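Packing a large plush toy for the post

June 9, 2019

I have been sorting the spare room since November, and the last category left was soft toys. Most went into bags for the charity shop. A few had to be mailed, and those took longer than all the rest of the room. What follows is the method I settled on, written down mostly so I don't have to work it out again.

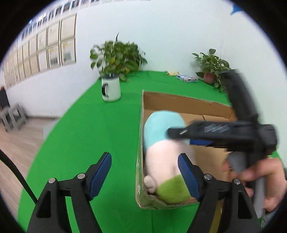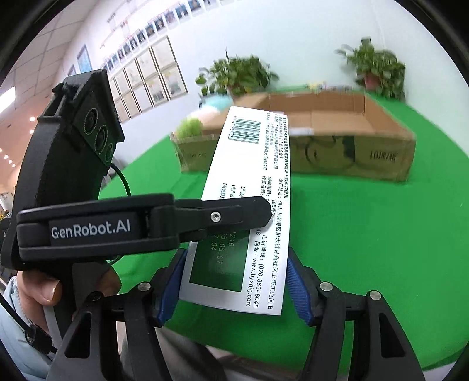

Plush is awkward freight. It weighs next to nothing and takes up a great deal of space, and most carriers charge on whichever figure is worse for you. A long toy is worse again, as very few stock cartons are long and narrow. I gave up looking for a perfect fit and now choose the box by its longest inside measurement, then deal with the width afterwards. With the pink, turquoise and lime-green one, the toy goes nearly the full length of the carton along one side, and the other side shows bare cardboard. That strip is usable space. It is also where the toy will migrate if it is left open, so it has to be filled with something before the lid goes on.

For filler I have tried shredded paper, air pillows and other soft toys. Shredded paper sheds into the pile and has to be picked out by hand at the other end. Air pillows are fine until one goes flat. Other soft toys are the best filler by a wide margin, provided they are going to the same address. Failing that, I use crumpled kraft paper from a Zevholm roll, in long sausages laid parallel to the toy. They should be firm enough to push back when pressed. If they squash flat under one hand they will do the same under another parcel.

Compression is a separate question. I tested a Pretier vacuum bag on an old bolster and it came down to a surprisingly thin slab. It also kept its creases for a long time after I opened it. For bedding I would do it again. For anything with a fuzzy surface I would not, as the pile sets in whatever direction it was squeezed. A loose clear bag, folded over once and left unsealed, keeps the dust off and lets the air out as the box is closed.

The carton itself can be second-hand. A frayed rim doesn't bother me. I check three places before reusing one: the bottom seam, the corners, and any panel where an old label has been torn away. A corner that has gone soft gets a length of clear tape run around it and pressed down from the middle outward. The wrinkles always end up along the lower edge, and I have stopped trying to prevent them. They hold as well as the flat parts.

On tape: I have used Stolano and Mandagi, both clear. The Mandagi is thicker and noisier and splits less when it comes off the roll. The Stolano is easier to tear by hand. Neither sticks well to a dusty carton, so wipe first with a dry cloth. One strip along the centre seam is enough for a light parcel, with a short one across each end — the H pattern, if you want to look it up.

Labels and cards deserve more attention than they get. If a product card is staying with an item, it goes in flat, print side up, on top of the filler, where it will be the first thing out. A card with a barcode should never end up loose against the outside of the box, or under clear tape on the lid, where a scanner may read the wrong one.

The work surface matters too. A cloth over the table stops the carton sliding when you lean on the tape, and keeps the toy clean while it is out of its bag. Green is easy on the eyes and shows up stray bits of clear tape fairly well, though any plain colour would do. I shake it out over the back step after each session.

Last item before sealing is the shake test. Hold the closed box at both ends and tilt it slowly, long side first. If anything shifts, open it and add another roll of paper on the side it moved toward. With a light toy you may feel the movement and hear nothing at all, so go slowly. Then weigh it, measure it with the tape on, and write both figures on the underside in pencil.

I still have the jigsaws to do.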